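Rorndale 售后支持
工单标题：Pillwood 浅色木桌，桌面发白、发涩，擦不掉
状态：已解决（客户确认）
产品：Pillwood 长桌，浅色木纹面
使用地点：Benside 二楼工作间
提交人：Zane Kazlauskienė
优先级：普通
分类：表面与涂层 / 清洁与保养
相关工单：脚垫补发（已并入本单，见后文）

09:12 客户提交

你们好。

我们在 Benside 二楼的工作间有2张 Pillwood 长桌，同一批订的，同一天装的。靠窗那张最近桌面发白，主要在中间和靠里的一侧，一片一片的，没有清楚的边。另外手掌放上去有点涩，推纸的时候能感觉到纸走得不顺。靠墙那张没有这个情况。

平时的清洁方法：每天收工后用湿抹布擦一遍，再用干布擦。上个月开始，每周多用一次 Echevarría 木面护理液，是和桌子一起从你们这里买的。

我已经试过的：
清水擦，擦完好像没了，过一会儿又有。
用力干擦，没有变化。
用一点洗洁精擦，当时更花，后来又和原来差不多。

没有放过热锅热杯，这间屋子不吃饭。桌上做的是裁纸、装订、分装信件这类事情。

想知道两件事：是不是涂层坏了，如果坏了能不能保修；另外护理液还能不能继续用。

还有一件小事，靠墙那张桌子有一个脚垫掉了，找不到了，能不能补一个。

Zane Kazlauskienė

09:40 系统自动回复

工单已收到，一线客服会在工作时间内处理。处理期间请不要使用砂纸、钢丝球、酒精、丙酮或含研磨颗粒的清洁膏。如果桌面有起泡、开裂或边缘翘起，请在回复中写明。

10:25 一线客服

Kazlauskienė 女士您好，工单由我处理。

木桌面发白常见的原因有几种，处理方法不一样，先分清楚再动手比较稳妥：

一、反光。桌面有柔和的光泽，窗户光斜着照过来，某些角度看上去就是一片白。换个位置看，白的地方会跟着走。

二、残留。护理液、洗洁精或者硬水里的东西干在表面。位置固定，手感发涩，用手指能抹出痕迹。

三、潮气进入涂层。位置固定，手感通常是光滑的，擦不动。

四、磨损。位置固定，多在经常推东西的路线上，侧着看光泽比周围弱。

请先做下面几步，顺序不要换：

把桌上的东西收走，百叶帘全部放下，开顶灯，从桌子的短边看一遍，再从长边看一遍，记下发白的位置。

把百叶帘全部拉开，关顶灯，同样的两个位置再看一遍。

在发白的地方贴一小段纸胶带作记号，只贴一会儿，看完就撕掉。如果换了位置以后白的地方已经不在胶带旁边，那一片就是反光。

用干净的手指在发涩的地方划一道，看有没有痕迹。

这几步不需要任何清洁剂。护理液先停用。

脚垫可以补，请告诉我掉的是哪一种，圆的还是方的。

11:58 客户回复

做完了，结果如下。

百叶帘放下、开顶灯：从短边看，中间那片白基本没有了。从长边看，顶灯正下方有一条白的，我走两步它就跟着动。靠近长边前沿的地方有一块雾蒙蒙的，不动。

百叶帘拉开、关顶灯：中间和靠里那一侧又白了，面积很大。胶带贴在白的正中，我往右走到桌角，白的跑到胶带左边去了。

所以中间那一大片应该是您说的第一种。前沿那一块不是。

手指划：中间划不出东西。前沿那一块能划出一道，划过的地方颜色比旁边深一点，手指上没有颜色，稍微有点腻。

同事在旁边看，她说靠墙那张把帘子拉开也有白的，只是窗户照不到那么多，平时没人注意。我去看了，确实有。

脚垫是圆的。

12:20 一线客服

谢谢，记录得很清楚。

目前的判断：中间和靠里的大片发白是光的问题，与涂层无关。前沿那一块更像残留，需要再确认。

几个补充问题，方便的时候回答：

护理液一次用多少，是倒在布上还是直接倒在桌面上？
用完以后有没有再用干布收一遍？
工作间湿度大概是多少，有没有记录？
前沿那一块是不是平时坐人的位置？

另外，脚垫已登记补发，圆形，随普通邮件寄出。

13:47 客户回复

护理液是直接倒在桌面上的，从前沿倒一条，然后往里推。倒多少没有量过，看着够就行。推完就走了，没有再收。瓶子上的字很小，我刚才才看到写着“倒在布上”。

湿度有记录，工作间存纸，墙上有湿度计，每天早上和下午各抄一次。昨天早上63%，下午66%。十二月这里一直差不多是这样，暖气开得不大。

前沿那一块是坐人的位置，手腕经常搭在上面。

靠墙那张桌子护理液用得少，常常到那边的时候布已经差不多干了，我们就随便带过去。

14:05 一线客服（内部备注，后公开）

转二线确认：残留处理方法，以及湿度是否有影响。客户描述里没有起泡、开裂、边缘翘起，也没有提到水渍圈。倾向于护理液过量加手部油脂，未收干。

15:30 二线技术

已阅读全部记录。

湿度方面，您抄的两个数对这张桌面本身没有问题，涂层在这个范围内不会发白。湿度偏高会让护理液干得慢，倒得多又没有收干的话，表层先结一层膜，下面还是软的，手腕一压一蹭就发雾。发涩也是这个原因。

前沿那一块先按残留处理。步骤：

1. 找一块前沿不显眼的地方先试，巴掌大小就够。靠桌角最好。

2. 温水，手放进去不觉得烫。水里加很少一点中性洗洁精，搅匀，不要起厚泡沫。

3. 软布浸水后拧到不滴水。顺着木纹擦，不要打圈。打圈容易在斜光下看出圈痕，看着像没擦干净，然后又会接着擦。

4. 擦完马上换一块只浸清水的布，同样拧干，把洗洁精带走。您上次用洗洁精以后更花，应该是少了这一步。

5. 再换干布收干。收干也顺木纹。

6. 等一个小时再摸。刚擦完不要判断，表面有一点潮气的时候摸上去总是顺的。

7. 如果手感有改善但没有完全好，第二天再做一遍，不要当天连着做。

桌面接缝和桌边下沿不要留水。布碰到桌边以后翻一面再用。

检查效果的时候，请固定一个位置、固定一种灯光。建议百叶帘放下、只开顶灯，站在短边那头。换来换去会把反光和残留混在一起，前面几次试下来没有结论，可能也和这个有关。

试完请告诉我们手感和外观，各写一句就行。

16:10 客户回复

收到。今天下午桌子要用，有一批信要分装，明天早上做。

问一下，顺木纹是指顺着桌子的长边擦吗？这张桌子的木纹很细，我在有些角度看不太出来方向。

16:22 二线技术

Pillwood 长桌的木纹沿长边走。看不清的时候，蹲低一点，从短边往前看，细线会比较明显。站在桌角看的时候纹路会显得是斜的，那是看的角度，擦的时候仍按长边。

次日

08:35 客户更新

早上湿度还没有变化，暖气照旧。

桌角试了一小块，按步骤来的。温水加洗洁精，清水，干布。现在等。

09:50 客户更新

试的那一块摸上去不涩了，和桌子中间的手感一样。外观上，百叶帘放下、开顶灯，站在短边看，不雾了。旁边没擦的地方对比很明显，有一条界线。

接下来把整条前沿做掉，可以吗？

10:02 二线技术

可以。分段做，每段大约一只手臂的长度，做完一段收干再做下一段。段与段之间稍微重叠一点，免得留界线。

布变得滑腻就换。残留多的时候一块布用不了多久。

11:40 客户更新

前沿全部做完了。布确实很快就腻，换了好几次，水也换了。

手感基本好了，靠右手边有一小段还有点涩，比以前轻很多。那里是裁纸刀旁边，平时手撑得最多。

有一个新问题。拉开百叶帘以后，我看到桌面中间有几条偏暖色的痕迹，带一点桃色，比周围深一点点，以前没有注意过。是不是水进去了，或者我擦掉了什么？

11:55 二线技术

请先不要再擦。几个问题：

这些偏暖的痕迹是顺着木纹方向，还是横着？
手摸有没有高低差？
百叶帘放下以后还看得见吗？

12:30 客户回复

顺着木纹的，长长的几条。摸不出高低。帘子放下以后淡很多，知道在哪里的话还能看出一点。

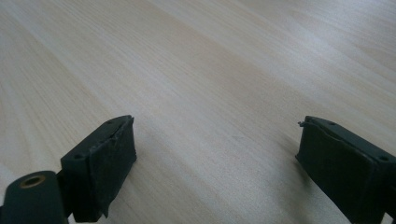 附件 1：浅色木桌面，亮处发白，中间带暖色条纹

左上那边比中间暗，也偏灰，这个需要处理吗？

13:15 二线技术

照片收到。

发白的部分在上方和中间，光泽是柔和的，和您贴胶带时看到的情况对得上，按反光处理，不用清洁。

偏桃色的条纹在中间，底色是浅米色，浅色木纹面本来就有米白、浅棕、浅灰交替的细条，颜色不会完全一致。加上您说摸不出高低，我们认为是桌面原有的颜色变化。前几周前沿和中间都蒙着一层护理液，颜色被压住一些，清掉以后会显得清楚一点。

左上较暗较灰的部分，单从照片看是受光少。您可以把那一侧的帘子调一下再看，如果跟着变亮，就不用管。如果不变，请在工单里补一句。

涂层是否有损伤，一张照片不能下定论，照片里也看不到前沿发涩的那一段，所以那一段仍以手感为准。

14:20 客户回复

调了帘子，左上变亮了，颜色和旁边一样。

桃色的条纹我去看了靠墙那张，也有，位置不同。那就不管了。

右手边那一小段明天再擦一遍。

14:31 二线技术

好的。第二遍时洗洁精可以再少一点，布仍然拧到不滴水。如果第二遍之后还是涩，请停下来，我们换别的办法，不要加大力气。

第三日

09:20 客户更新

右手边那一段做了第二遍，等了一个小时，摸上去正常了。推纸是顺的。我们拿一叠信封试了一下，从前沿推到对面，中间没有卡。

前沿和中间在顶灯下看起来一样。

护理液还没有用，等你们的意见。

09:48 二线技术

可以恢复使用，但请改一下用法：

用量：倒在布上，布上有一小块湿就够擦一张桌子。不要倒在桌面上。

频率：每周一次太勤。桌面日常用拧干的布加干布已经够了，护理液一个月一次，觉得手感偏干再用也可以。

收干：上完以后等几分钟，用另一块干布顺木纹全部收一遍，收到布上没有油感为止。湿度在您抄的那个水平时，等久一点再放东西。

前沿：手腕搭的地方先用温水布擦掉手上的油，再上护理液，不要盖在油上面。

布：上护理液的布和日常抹布分开放。混用的话，每天都会带一点护理液上去，又会慢慢积起来。

靠墙那张按同样方法即可，不需要先做清除。

10:05 客户回复

明白了。布我们确实是混用的，都挂在水池旁边同一个钩子上。今天已经分开了，护理液的布装在一个带盖的盒子里。

我写了一张清洁说明贴在水池上方，内容如下，请看有没有错：

每天：拧干的布顺长边擦，干布收干。
每月一次：护理液倒在布上，薄薄一层，干布收干。
前沿先擦油，再上护理液。
不用酒精，不用百洁布的粗面。
看到桌面发白，先放下百叶帘再看。

10:17 二线技术

没有错。最后一条可以补上“还白的话用手指划一下”。

粗面百洁布的问题您提得对，我们的自动回复里只写了钢丝球，已经转给同事补进去。

10:26 客户回复

补上了。

脚垫的事：今天早上收到一个，是方的。

10:40 一线客服

抱歉，查了一下，登记写的是圆形，仓库发货时按旧款长桌配了方形。圆形的今天重新寄出。方形那个不用寄回，可以留着或者处理掉。

在新脚垫到之前，桌腿下面可以先垫一片折好的厚纸，高度差不多即可。请不要把方形脚垫装上去，它的钉孔位置和圆形的不同，装上会歪。

10:52 客户回复

好的，厚纸我们有很多。已经垫了，桌子不晃。

顺便问一下，保修的部分怎么算？我一开始问的是涂层坏了能不能保修，现在看没有坏，那这次会不会占掉保修次数？装订组的同事担心以后真有问题的时候说不清。

11:08 一线客服

保修不按次数计算，本单不影响。工单记录会保留，桌面结论写为“涂层未发现问题，护理液残留，已清除”。以后如果同一位置再次发白，请回复本单，我们可以直接看到这次做过什么，不用从头问。

以下情况请另开新单：起泡、开裂、边缘翘起、涂层片状脱落。这几种不要自己擦。

11:15 客户回复

没有别的问题了。圆脚垫到了我来回一句，然后可以关。

一周后

15:05 客户更新

圆脚垫到了，已装好，厚纸拿掉了，桌子平的。

靠窗那张桌子前沿这一周没有再发涩。期间只用过清水布和干布，没有上护理液。每天分装信件照常在这张桌上做。

早上太阳低的时候中间还是白一大片，大家已经知道是光。有人坐在那边看图样嫌晃眼，我们把最靠里的那扇帘子固定成半开，坐着看好多了。

15:20 一线客服

收到，工单关闭。帘子半开的办法我们记在处理摘要里。

处理摘要

现象：靠窗长桌桌面发白，前沿发涩，清水和洗洁精擦拭后反复。

原因：
中部及里侧发白为窗光和顶灯反光，随观看位置移动。
前沿发雾、发涩为护理液用量过多且未收干，叠加手部油脂。
中部暖色条纹按桌面原有颜色变化处理，未作清洁。

处理：
停用护理液。
温水加少量中性洗洁精，顺木纹分段擦，清水布带过，干布收干。
右侧一小段做了第二遍。
护理液改为每月一次，倒在布上，专用布单独存放。
里侧百叶帘固定半开，减少坐着时的晃眼。

附带事项：
圆形脚垫首次误发为方形，已重寄，客户已安装。
自动回复增加“粗面百洁布”一项，已由内容组更新。

关闭代码：使用与保养
是否更换部件：桌面否，脚垫是
客户评价：已解决
客户留言：步骤清楚。护理液瓶子上的字请印大一点。

15:34 一线客服（关闭后备注）

留言已转产品组。Echevarría 护理液下次随桌发货时，另附一张用量卡，字号按清洁说明卡的标准。产品组回复已排入下一批。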